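**Ticket 942 - Cohort model run stops before output is written**

Opened: Mar 20, 2020
Requested by: Hala Morsy, research fellow, Fawzy Institute for Health Modeling
Product: Prutico simulation package, shared cluster installation
Priority: raised from normal to high at the requester's request
Status: closed, with one follow-up item

**Reported problem**

The requester runs a compartment model of treatment retention for the Brirkside screening project. Each job draws 2000 parameter sets and writes a summary table when the last set is complete. Since the most recent update of the package, jobs have stopped at set 223 with the message below. No summary table is produced.

 ERROR: transition row does not sum to 1 (state 4, step 131)

The same input files ran to completion under the earlier version in August. The project report is due to the funder shortly, and the requester has asked whether the earlier version can be restored.

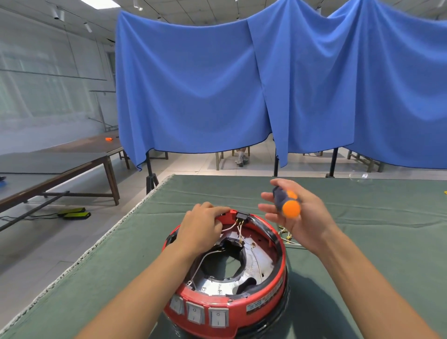 **First response**

Support repeated the run with the supplied seed and input folder. The job stopped at the same set and the same step. A second run with a different seed also stopped, though later in the sequence. Memory use and disk space were normal in both cases. The fault was therefore assigned to the model checks and not to the cluster.

The requester was asked to supply:

- the prior ranges for all transition rates out of state 4
- the step length used in the calibration
- the log file from the August run

All three were received the same afternoon.

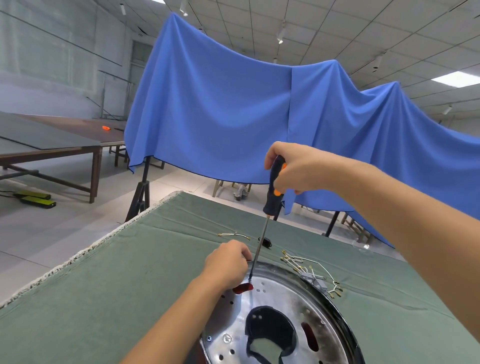 **Findings**

The earlier version rescaled any transition row that did not sum to 1 and recorded a warning in the log. The August log contains several such warnings, all for state 4 (linked to care, not yet on treatment). The new version treats the same condition as an error and ends the job.

The rates out of state 4 are drawn independently. When the draws for loss to follow-up and treatment start are both high, the probability of remaining in the state becomes negative. The older version hid this by setting the value to zero and rescaling the rest of the row.

Restoring the earlier version was not recommended. It would allow the jobs to finish, but the affected sets would again carry adjusted rates that do not match the stated priors.
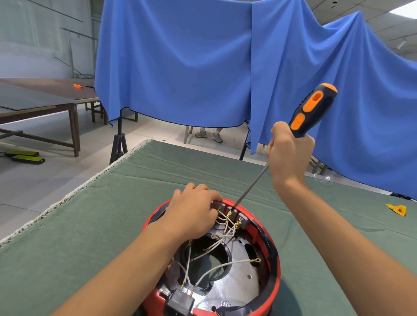

**Action taken**

1. The requester converted the exit rates to competing hazards, using the Mirkus helper functions already installed on the cluster.
2. Support ran the revised model with the original seed. All sets were completed and the summary table was written.
3. The requester compared the new retention estimates with those from August. The central estimates were close - the upper bound for loss to follow-up was lower than before. She has accepted the new figures for the report.

**Follow-up**

The release notes mention the stricter check in a single line under "Other changes." Support has asked the package maintainers to move it to the section on changes that affect existing models. This item remains open under the documentation queue.

Ticket closed with the agreement of the requester. Questions about the revised model should be sent as a new ticket quoting the number above.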